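Packers and box folders wanted for a paid study of automated packing

Posted 2025-07-21
Location: Vekarby packing hall, with two visits to the Pavimine depot
Paid, in work time or on rest days
Places: 51

Hustent says the folding arms will make your job easier. You may have heard this before. We are a small research group at Abubakari, a workplace studies office, and we have been asked to find out what the arms do to the working day of the people beside them. We don't sell the machines and we are not paid by those who do. The study is paid for jointly by the Vekarby site and the staff association, and both have signed a paper saying they can't change what we write.

We should say where we stand. Most of us have done this sort of study before, and we have read a lot of brochures promising that people will be "freed for more valuable tasks". In the places we went back to, the valuable tasks were often clearing jams, fetching flattened stock and standing by a machine that needed watching. Sometimes the heavy lifting did go away, and people were glad of it. We would like to know which of these it is at Vekarby, and we can't get that from the output figures.

The arms work in pairs. One holds a piece of corrugated board while the other takes hold of a flap or panel. On a drawing the job looks simple. Anyone who has made up boxes for a living knows that board is not all the same, that a soft corner behaves differently from a crisp one, and that a tired sheet wants a bit of persuading. Packers do this with their thumbs and don't write it down.

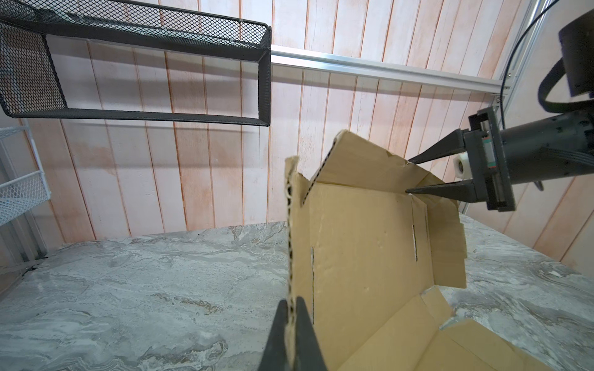
That sort of knowledge is what we want to hear about. If you used to fold and now you feed, mend or check, tell us what you do with your hands all day and what you no longer do. If your pay grade was settled by a skill that is now said to belong to the machine, we want to hear about that too. The site's own plan gives this one line, under "other effects".

Who we are looking for

People who fold, pack or load at Vekarby or Pavimine, on any shift. You don't need to have worked next to the arms. We need a good number who haven't, for comparison. Agency staff are welcome and will be paid the same as everyone else. We would also like to hear from anyone who left either site since January, whatever the reason.

You don't need to have an opinion about robots. If you like them, please come. We have plenty of doubts of our own and would rather not hear only from people who share them.

What taking part means

You will have 6 sessions with us, spread over the autumn. In the first and last we sit down and talk. In the others, one of us comes to your station and watches you work for part of a shift. We take notes by hand. We do not time you, and we will not record how many boxes you make. If a supervisor asks us for that number the answer is that we haven't got it.

You will also keep a short diary, a few lines after each shift. Spelling doesn't matter and you can write in any language you like. People who don't want to write can leave us a voice message instead.

Pay

792 pounds for the full study, paid in two halves, the first after session three. If you stop early you keep whatever has been paid. Travel to Pavimine is covered separately – keep your tickets.

What happens to what you tell us

Names are taken off before anything leaves our office. Neither Hustent nor site management will see the diaries. They will see the final report on the same day you do. We can't promise that anyone will act on it. We have written reports that were thanked for and put in a drawer, and you should know that before giving us your time.

How to apply

Pick up a form from the canteen noticeboard at either site, or ask the staff association for one. Fill in your name, your shift and a way to reach you outside work. Put it in the grey Abubakari box by the canteen door. The box is locked and only we have the key. We ring everyone back, including those we can't take.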